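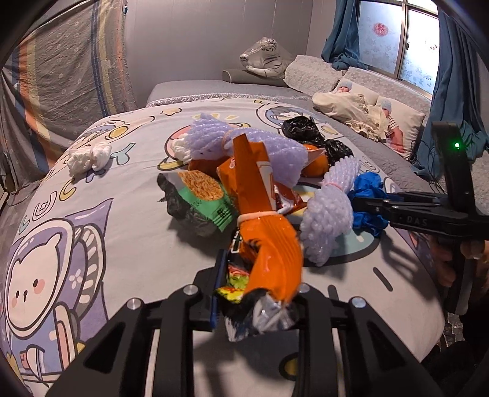 Conall Doherty

So I've started rubber banding my empty snack wrappers and bubble wrap before they go in the bin. The claim on the Gimley board is that it halves your trash. Does it? My pile still covers a fair bit of the bed.

gimley_lurker
Halves it compared to what? Plastic film squashes down in the bag anyway. You're spending rubber bands to save air.

Hashini Khondokar
Disagree. Foil wrappers spring back open the minute you let go. I band mine and a bag lasts almost 27 days.

gimley_lurker
One household, no control. And do you take the bands off again before drop-off?

Hashini Khondokar
No, it's all trash here. Candgate doesn't take film.

Conall Doherty
I'd keep the bubble wrap out of it, to be fair. That lavender stuff could be reused if I hadn't twisted it up. The orange wrapper I'm less sure about. Going to try 2 weeks without bands and weigh the bags.

gimley_lurker
Weight won't change. Measure the volume.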